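Protokoll der Besprechung zur Roboterzelle Tuseo
Mittwoch, 10. Oktober 2018, Werkstatt Numenow
Leitung und Protokoll: Chia-jung Yip
Anwesend: Werkstatt, Steuerung, Einkauf
Entschuldigt: Firma Kuo (hat ihre Punkte schriftlich geschickt)

1. Protokoll der letzten Sitzung
Das Protokoll vom August wird ohne Änderung genehmigt. Der offene Punkt über den Ersatzschlüssel zum Materialschrank ist erledigt.

2. Stand der Zelle
Der Arm ist seit der letzten Wartung wieder in Betrieb. Die Steuerung berichtet, dass der Betriebsstundenzähler jetzt bei fast 3.000 steht. Damit ist nach unserem eigenen Plan die Kontrolle der Gelenkkappen und der Schrauben am Werkzeugflansch fällig. Die Werkstatt übernimmt das, bevor die nächste Versuchsreihe mit den Brillen beginnt.

Als Prüfteil bleibt vorläufig die Brille mit dem dünnen Metallrahmen. Der Einkauf hat gefragt, ob man ein billigeres Teil nehmen kann. Die Steuerung möchte das nicht, weil alle gespeicherten Punkte mit dieser Brille eingelernt sind.
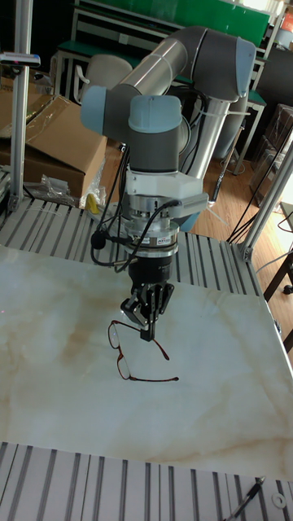

Zu Punkt 2: Greifer über dem Prüfteil, Finger nach unten gerichtet.

3. Kraftsensor und Nullpunkt
Der Sensor zwischen Halterung und Greifer zeigt nach dem Einschalten eine Abweichung, die nach einer Weile kleiner wird. Es wurde lange diskutiert, ob das vom Sensor selbst kommt oder vom Zug der Kabel. Die Firma Kuo schreibt dazu, man soll den Nullpunkt erst nach der Aufwärmzeit setzen und immer in derselben Stellung des Arms. Beschluss: Die Stellung wird als Programm 86 gespeichert und darf nur von der Steuerung geändert werden. Der Nullpunkt wird jeden Morgen neu gesetzt und in das Heft an der Zelle eingetragen.

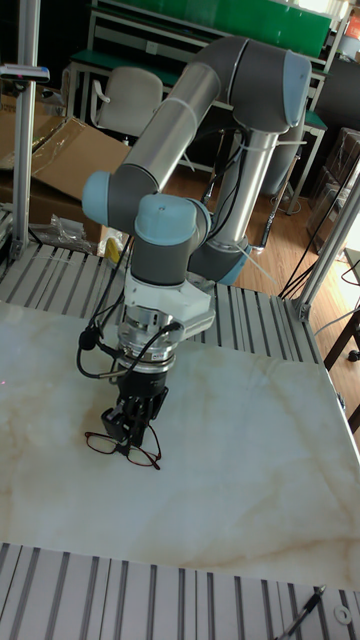 Die Werkstatt bittet darum, dass während dem Setzen des Nullpunkts niemand die Tischplatte oder das Gestell berührt. Dieser Satz kommt in die Arbeitsanweisung, gleich nach dem Kapitel über das Einschalten.

4. Kabelführung
Die schwarzen Kabel am Handgelenk hängen in Schlaufen. Bei der Drehung des letzten Gelenks brauchen sie diese Länge, aber die Schlaufe darf nicht zwischen Greifer und Tisch kommen. Am Oberarm und an der Säule sind die Kabel mit weißen Kabelbindern befestigt. Vorschlag der Werkstatt: am Handgelenk Klettband verwenden, damit man beim Wechsel des Greifers nicht jedes Mal schneiden muss. Der Vorschlag wird angenommen. Der Einkauf bestellt bei Hidutgate 2 Rollen.

Danach wurde über die Anfahrt gesprochen. Der Arm soll in Zukunft aus der eingezogenen Stellung starten und von dort langsam über das Prüfteil fahren.
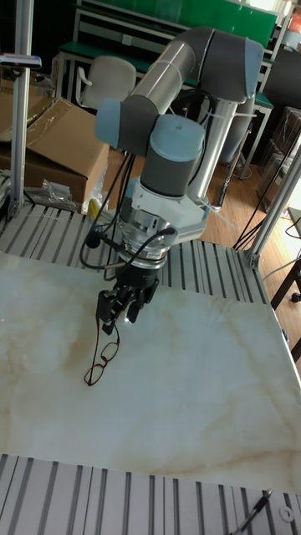
Die Steuerung hat Bedenken wegen der Zeit — der Ablauf wird dadurch etwas länger. Die Werkstatt findet das annehmbar, solange die Kabel geschont werden. Man probiert es zwei Wochen und entscheidet dann.

5. Greiferfinger
Für das Greifen am Brillenbügel ist der Abstand zur Tischplatte sehr wichtig. Wenn die Finger zu tief stehen, drücken sie auf die Platte, und der Sensor meldet eine zu hohe Kraft. Die untere Grenze in z-Richtung wird darum neu eingemessen und in der Steuerung gesperrt. Die Fingerspitzen werden bei jeder Wartung auf Abrieb geprüft. Ein Satz Ersatzfinger liegt noch im Schrank, der Einkauf fragt bei Kuo nach der Lieferzeit für einen weiteren.
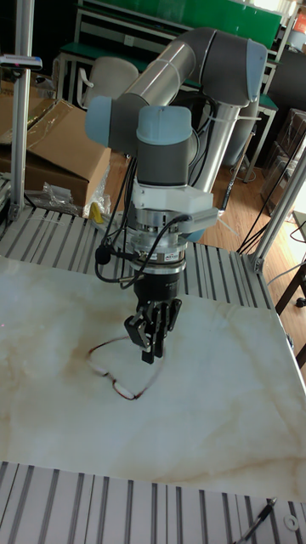 Zu Punkt 5: Greiferfinger dicht über der Tischplatte, Brille mit offenen Bügeln.

6. Verschiedenes
Werkzeug und Kleinteile sollen nach der Arbeit nicht auf den Profilschienen liegen bleiben. Die Werkstatt hängt dafür eine Schale an die Werkbank.
Die Frage nach der zweiten Zelle wird verschoben, es fehlt noch das Angebot.

Aufgaben
Werkstatt: Kontrolle der Gelenkkappen und Flanschschrauben, Klettband montieren, Schale
Steuerung: Programm 86 anlegen, untere Grenze einmessen, neue Anfahrt
Einkauf: Klettband, Lieferzeit der Ersatzfinger
Yip: Arbeitsanweisung ergänzen und an alle verteilen

Der nächste Termin wird per E-Mail bekannt gegeben.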